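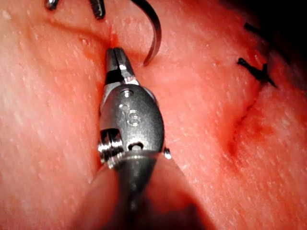 Grasper with its jaws closed, tips against the tissue

Blog > Books > Out and About

We use cookies to remember your preferences. Accept | Manage

My Wednesday at the Kodari open house

I've been meaning to visit Kodari ever since I read their first collection of cancer memoirs in the chemo chair (not the cheeriest choice, but I loved it!). So when they opened their doors in May I dragged Tayla Baxter along and we got there way too early.

It's a tiny press, three rooms over a shoe repair shop, and every wall is books. Delia Navarrete walked us through how a manuscript gets from somebody's kitchen table to the printer. They'd pinned up one chapter in all its drafts, 13 of them, and you could see the writer slowly letting go of the hospital jargon and starting to sound like herself. I stood there far too long and got bumped by a man with a plate of cookies.

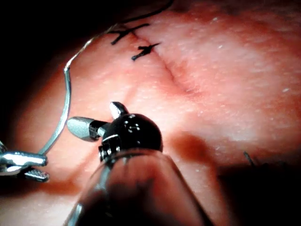

After that came the reading, which was the part I'd really come for. Ankica Krasniqi read from a piece about the night before her surgery, when she cleaned out the freezer and labeled everything for her sons. Tayla was crying by the second page and I wasn't far behind – I did the same thing with the linen closet.

Then we all got a pencil and ten minutes to write about a waiting room. Mine was mostly about a fish tank. I read it out loud anyway, which I have never done in front of strangers, and they laughed in the right places!

Somebody asked how long you should wait after treatment before you start writing.
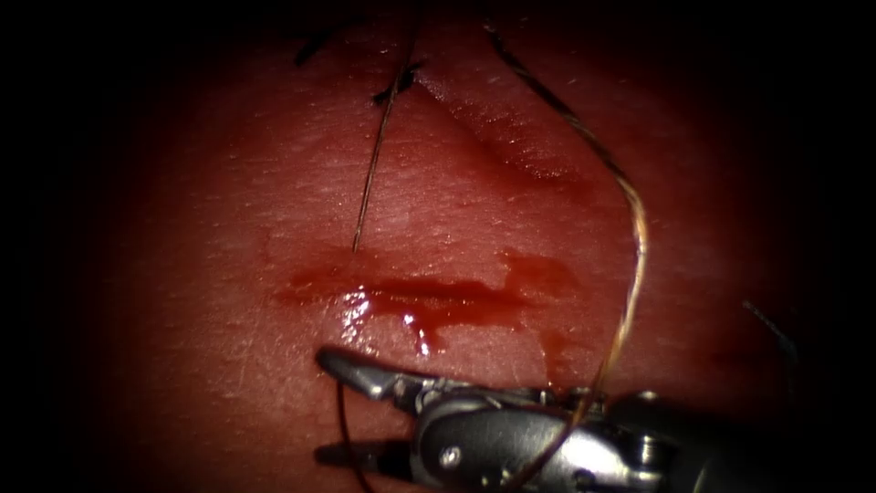

Declan Ngata thought there was no right time. He'd kept notes all the way through and couldn't stand to open them for three years, and he was still glad he had them.

I bought more books than I could carry and we missed our bus. The next open house is in the fall, and Tayla has already put our names down.

Print this page | E-mail to a friend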